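Paper or plastic is the wrong fight: speaker notes

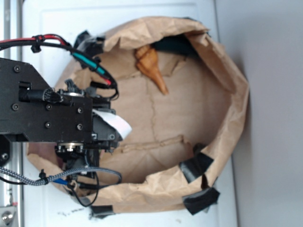
Fadelow, February

By the Skilto Packaging Desk
Last updated: Monday

Start with the brown bag. Let people look at it while they find their seats.

Ask for hands: who thinks paper is the greener choice? Most will go up. Then ask who has read a study on it. Wait for the silence, don't fill it.

Point one. "Paper" on a label tells you what a bag is made of. It says nothing about how many times it gets used. At the Plutov market we asked shoppers to keep a diary for 3 weeks. The typical paper bag made 2 trips. Some went out with the trash the same night. I'd like to see that number on the poster by the register – I never have.

Point two. Be careful with the word compostable. Compostable where? Fadelow has no curbside food scrap pickup. A claim that depends on a service the town doesn't offer is a claim about some other town.

(Slow down here, this is where the Chukwu crowd got restless.)

Point three, the bag fee. Skilto stores charge 11 cents. Supporters say bag use dropped. Fine, dropped compared with what? The store changed its checkout layout the same month and moved the bags behind the counter. I don't know which one did the work and neither does the press release.

If someone brings up cotton totes: I own 16. I did not buy one of them. Ask how many they've got in the hall closet, then ask when the totes were last washed.

What I'd want before believing the next pledge:
– trips per bag, measured by someone who doesn't sell bags
– what happens to wet or greasy paper locally
– the fee money, where it goes, in dollars

Skip the landfill slide if we're running behind. Take questions from the back row first, they never get called on.

Related
Does the Plutov refill aisle save anything?
Chukwu drops its "zero waste" sticker
Reading a recycling label without falling asleep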